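Rev 2, April 4, 2026. Replaces the old fold-out sheet. Changes marked (new).

## 3. Setting up the Zostley under-bed heater

Read section 2 first if you haven't leveled the bed. Heater won't sit right otherwise.

### 3.1 Before you start

- Phillips screwdriver, medium
- Tape measure
- The bag marked K (four clips, one spare fuse)
- A clear wall outlet. No extension cords, no power strips.

**Caution:** Do not plug in until step 9.

### 3.2 Mounting the panel

1. Strip the bed down to the slats. Mattress off, leaned somewhere it wont fall on you.
2. Measure the gap between the two center slats. Anything up to 177 mm is fine. Wider than that, use the Manunen bracket (sold separately).
3. Slide the panel in from the foot end, label side down.
4. Clip the corners. Push until they click. If one doesn't click it's upside down.
5. Run the cord toward the head of the bed, along the inside of the rail. Leave a hand's width of slack at the controller.
6. Check clearance under the panel. Boxes, shoes, suitcases all have to come out. Nothing stored there while the heater is in use.

**Note (new):** Kazemi frames have a center leg that gets in the way of step 3. Loosen it a half turn, slide panel past, tighten again. Thanks to Desta Kahsay for working that one out.

### 3.3 First warm-up

7. Mattress back on. Wait on the bedding.
8. Controller dial to OFF.
9. Plug in. Green light should come on. No light, go to 3.5.
10. Turn dial to LOW and leave it for an hour. Slight smell the first time is normal. Smoke is not, unplug right away.
11. Feel the mattress with your hand. Even warmth across the middle, cooler at the ends. That's correct.

### 3.4 Making up the bed

12. Thin cotton sheet first, then one blanket. The panel draws 400 watts on HIGH and thick layers trap all of it.
13. Clear off whatever has collected on top. Toys, crafts, cloths, the lot.
14. Dial to LOW for the first two nights. Go up from there if you need it.

**Caution:** Never use with an electric blanket. Never use with a crib mattress or for anyone who can't work the dial themselves.

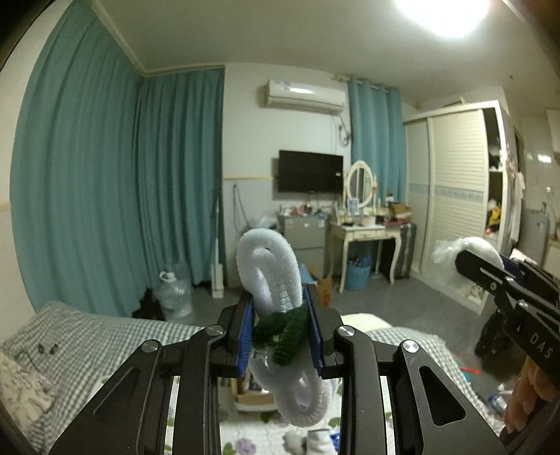
### 3.5 If it doesn't work

- **No light:** try another outlet, then swap the fuse (bag K).
- **Light blinks twice:** overheat. Unplug, wait, look for somthing blocking the underside.
- **Light on, no heat:** cord not fully seated in the panel. Push harder.
- **Still nothing:** part 651 is the replacement controller. Order through Trarnix, attention Urho Pesonen. Have the serial number ready, it's on the label side.

Storage over the summer: see section 4.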